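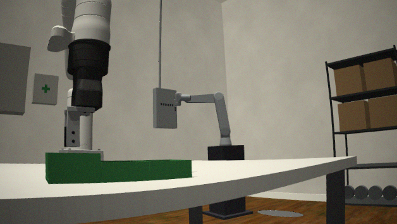
Which Way Should the Boards Go? Floor Direction in Small Rooms

Project report by Tibor Fodor
Interior Finishing course, Sernness
Project supervisor: Freya Kershaw

1. Why I chose this subject

When my family moved to our present apartment, my father laid a new plank floor in the hallway. He put the boards across the hallway, from wall to wall, because in this way he could use many short pieces that were left from the bedroom. The floor is strong and it makes no noise, but every visitor says the hallway looks short and wide, like a ladder lying on the ground. I wanted to understand why this happens, and if there are rules for it.

In our course we learn a lot about how to prepare a subfloor and how to leave the gap at the wall. We speak very little about direction. Most of my classmates answered that boards go "toward the window" and could not say where they heard it.

2. What the books and the floor layers say

I read the chapters about wood floors in our course book and also two older manuals from the school library. They agree on one point. If the boards are nailed directly to joists, they must cross the joists, and there is no choice. A board that runs in the same direction as the joists has support only in some places and it will bend between them.

If there is a solid subfloor, the direction is free, and then the advice becomes different from book to book. One manual says to follow the longest wall. The other one says to follow the light from the main window, so the small shadows at the joints are less visible. In a long room with the window at the narrow end, both rules give the same answer. The problem comes when the window is in the long wall.

I also spoke with Colm Hegarty, who has laid floors for many years in the old part of Sernness. He told me that he looks first at the door. "You see the floor from the door every day. You don't see it from the window," he said. He has over 100 finished rooms in his photo album, and only a few of them are diagonal. The customers like the diagonal floor, he explained, until they hear how many boards must be cut at an angle and how much of each one is thrown away.

3. Diagonal floors

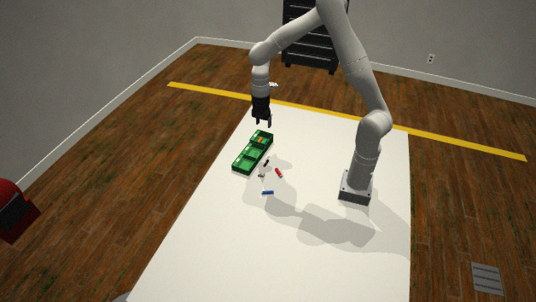 Laying boards diagonally is usually recommended for square rooms, where no wall is longer and the eye has no natural direction to follow. It can also help when the walls are not parallel, a common thing in old houses. With straight boards, the last row along such a wall becomes narrow at one end, and everybody notices it. With diagonal boards, each one ends at the wall in its own small triangle and the error is divided between all of them. I found that furniture also changes the effect. In the picture the warm brown boards run diagonally under a big white rectangular table, and for me the lines of the floor become much stronger next to such a straight, plain edge. A round table or a carpet would make them quieter.

Waste is the main disadvantage. Each row needs angled cuts at both ends, and the piece cut off does not always fit at the other side of the room. Mr. Hegarty makes a dry layout of the first rows from the middle of the room before he glues anything. I tried this in the school workshop with my classmate Éabha Cronin. Our first center line was not at the correct angle to the wall, and after a few rows the mistake was already easy to see. We took the boards up and began again with a chalk line.

4. My small test with cardboard models

I built a model of our hallway from cardboard and made changeable floors from printed paper: along, across and diagonal. I showed them one after the other to people in the school canteen, and I asked which hallway looks longest to them.

Almost all of them chose the floor with boards along the hallway. The diagonal one was described as "busy" by several people, and Eamon Heffernan from the furniture class said that it made him want to walk toward the wall. The floor like my father's was called short, but also "calm" and "warm." I did not expect this. Maybe a hallway does not always need to look long.

A weak point of the test is that all people looked at the model from above, and a real hallway is seen from eye height. I should have cut a small door in the cardboard and let them look through it.
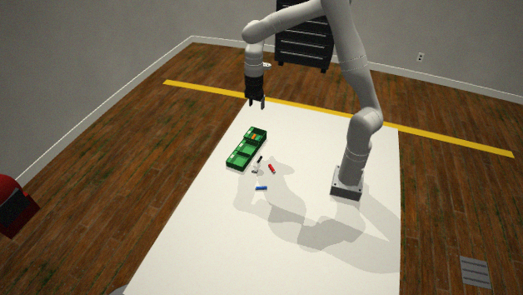

5. What I would do next

I would like to repeat the test with the door opening, and with a lamp on one side to imitate a window in the long wall. I would also change the width of the boards, as Ms. Kershaw suggested to me after she read the first version in May. Wide boards have fewer joints, so it is possible that direction matters less with them.

My father read this report too. He will keep the floor as it is, but for the kitchen he asked me to draw the layout before he buys the boards.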